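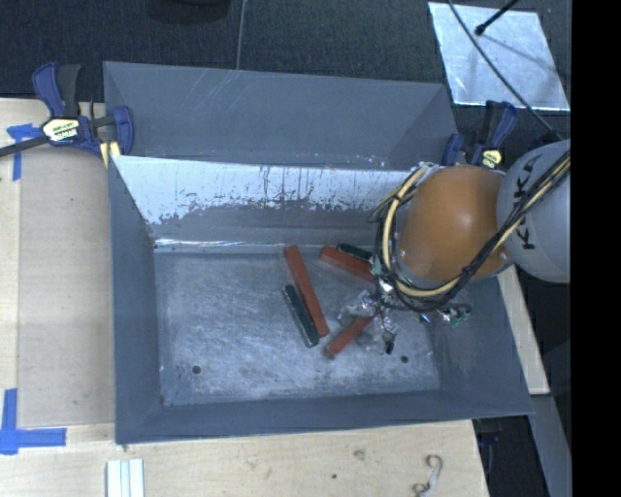
Our project for the August term looked at how the inside of a metal storage bin wears with use, and whether a different coating would slow it down. The bin came from the Kandeck workshop, where it holds loose blocks between sorting tasks. Most of the wear is on the sloping back wall, where the upper part has gone whitish in a wide band with a ragged lower border and dark vertical scuffs. The floor has a cloudy pattern of fine scratches, and the red and dark green blocks lie directly on it with no liner underneath.

We tested 2 coatings on flat steel samples, one from Garnar and one from Pelkonen. Each sample was rubbed with a weighted block for 60 minutes a day over 7 days. We weighed the samples before and after and took notes on the surface each evening.

The Pelkonen coating lost less weight but chipped at the corners. The Garnar coating wore evenly and was easier to touch up. We logged about 672 readings in Evura, and a few from the second day had to be thrown out after the scale was bumped.

We would use the Garnar coating on the back wall and put a rubber mat on the floor. We did not have time to test the mat.

Last updated: October 8, 2024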